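# Dark thread, short tails and the case for a suture budget

Suturing practice is usually judged by the finished row. The assessor looks at spacing, bite depth and whether the edges meet, gives a mark, and moves on. I have taught the subject at Bekbridge for long enough to think this is the wrong object to mark. The finished row says little about how the thread was handled on the way there, and thread handling is where most of the avoidable faults begin.

My argument is narrow. Trainees should be given a fixed length of thread per exercise, it should be dark, and they should be marked on how they manage it between bites as well as on the bites themselves.

Colour comes first as the cheapest point to settle. Pale or undyed thread on pale tissue is hard to follow, particularly under strong light, where the surface shines and the strand disappears into the shine. A learner who cannot see the slack cannot control it. Dark thread removes the problem at once. The path of each strand can be read at a glance, and a loop forming in the wrong place is noticed before it is pulled tight.
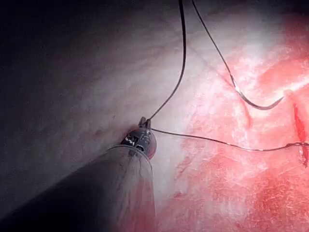
*Dark thread on pale tissue, held in the jaws, with the curved needle hanging to the upper right.*

The second point is where the thread is held. Textbooks give several pages to the needle: grasp it past the midpoint, keep it square to the jaws, follow the curve. The strand itself gets a paragraph. Yet a good part of any running closure is spent holding thread and not needle, and the habits formed there are poor. Learners grip wherever the jaws happen to land. They grip the same place repeatedly, which roughens it. They let the needle swing free on a long lead and then spend time recovering it. A free needle on a short lead is manageable; the same needle on a long one will find something to catch on.

The third point is length. Our stores issue thread in long packs and trainees use what they are given. In the practice log for the Skultia course, which covers 2,708 recorded stitches, the commonest fault noted was not depth or spacing but tangling, and it was concentrated in the first few bites, when the working end is longest. We then cut the issue to 200 mm for short closures. Tangling was recorded less often. I make no larger claim than that: the group was small, and the instructors knew which length was in use.
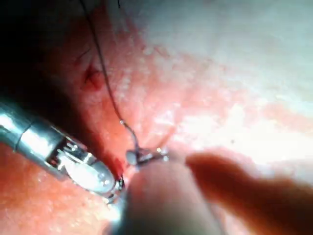 Wiremu Katene disagrees with the length rule and has said so in writing: a short strand teaches economy, but it also teaches haste at the end of the row, when there is too little left to tie comfortably and the last knot is made badly. He would issue the longer thread and teach people to park the slack.

It is a fair objection and I have changed one thing in response to it. The budget now includes a tying allowance, marked on the strand in advance, and anyone who sews into it stops and starts a fresh length. The row is then scored with the join in it. Most trainees reach the mark once and do not do so again. Parking the slack is a useful skill, but it requires a clear place to put it – and in a narrow field with a fold running through it there may be no such place.

Tissue handling belongs in the same scheme. An instrument tip resting on the surface is still applying load, whether or not its owner is thinking about it. I would like assessors to note resting contact as a separate item. The Trukero sheet, which we used until last November, has 13 headings and none of them mentions it. The Haruna sheet has fewer and does a little better, with a line for "unintended pressure", though it leaves the term undefined.

The usual complaint is cost, meaning assessor time. Marking the process takes longer than marking the result, and a department with many learners will say it cannot spare the hours. I would reply that a finished row can be marked quickly for the reason that it contains so little information. Marking one row in four by process, and the remainder by result, would be affordable in most departments I know of.

We will run the revised scheme with the autumn intake. The marking sheet is one side of paper, and the tying allowance is set at 13 mm per throw until someone shows that it should be different.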